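Product Review: Tendeck Footed Serving Bowl and Nesting Bowl Set
Household Goods Review Desk, Sestwood Consumer Library
Prepared by Thirumalai Kotian; reviewed by Venkatesh Kurian

Scope of this review

The Sestwood Consumer Library lends kitchen and dining equipment to its members and publishes a review of each item before it enters the lending catalog. The present review covers the Tendeck serving bowl in gloss black, together with the smaller nesting bowls sold in red and yellow. The items were purchased at the regular retail price. Tendeck did not supply samples and did not see this text before publication.

The bowls were used for 30 days in the Library's test kitchen and in two member households. They replace the Stereck set, catalog number 974, which was withdrawn in October after repeated reports of chipped rims.

Appearance and finish

The black bowl is the principal piece in the set. It stands on a narrow circular foot, and the body opens outward from there to a wide, sloping rim. The gloss is deep enough to pick up color from whatever is placed beside it, and members who prefer a quiet table may find this distracting. Others considered it the best feature of the set. Fingerprints show readily on the black surface and should be wiped off with a soft cloth before serving.

The red bowls are plainer in form, with a thin flat rim and smooth sides that taper to the base. The red is strong and even. Our reviewers found that it holds its own against a light wood-toned table, where the yellow looks somewhat softer.

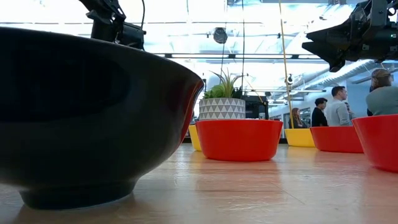 Use at the table

The black bowl was tested with green salad, cooked rice and whole fruit. It carries a full salad for a family meal and leaves enough room to toss the leaves without spilling. The narrow foot did raise a question of stability. On a level surface the bowl remained steady in all of our trials, but it should not be pushed across the table by the rim when full. Lift it with both hands.

The smaller bowls are well suited to soup, cereal and side dishes. The flat rim gives a secure hold — an improvement on the Stereck bowls, whose rolled edge collected food. They nest without sticking, and a stack can be separated with one hand.

Washing and storage

All pieces were washed by hand in warm water with a mild detergent. No loss of color was observed in the red or the yellow. The black bowl showed fine marks after it was cleaned with a scouring pad, and members are asked not to use one. Storage is the main drawback of the set: the black bowl does not fit inside a standard cabinet with its door closed in either of the test households, and it will need an open shelf or a place on the counter.

Rating and availability

Score: 80 out of 100. Points were deducted for storage and for the surface marks noted above.

The set is approved for lending. Requests may be placed at the Nwachukwu Street desk — please state whether the black bowl, the smaller bowls or the full set is required.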